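The two-arm cell at Strebel's workshop in Femedar is back on its normal schedule after a service stop in October. The Narna unit had logged 2259 hours, and its left gripper had started to close late on narrow parts.

Technicians from Flarnberg replaced the finger springs, tightened the wrist bolts and ran both arms through 100 open-and-close cycles with nothing in the grippers. They also rerouted one cable that had been rubbing on a joint cover. Total downtime was 13 hours – less than the shop had set aside.

## Checks after the repair

The worktable stays covered with cardboard, which is replaced when it tears. Handling checks are done on it with ordinary items, and the arms must work on one object together without pulling it out of line. Long, rounded parts are the hardest, so those get the most practice, held upright with a gripper on each side near the base.

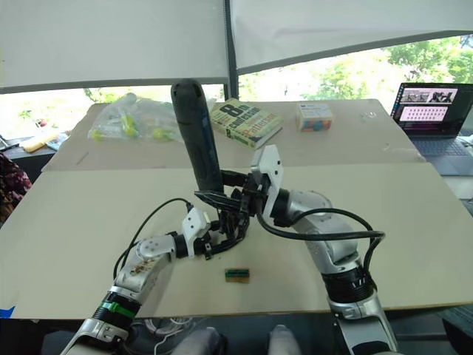
## Next service

Strebel plans to look at the cell again after another 291 hours. Worn springs will be kept for comparison, and the right gripper will get the same new set at that visit. The workshop remains open during the work.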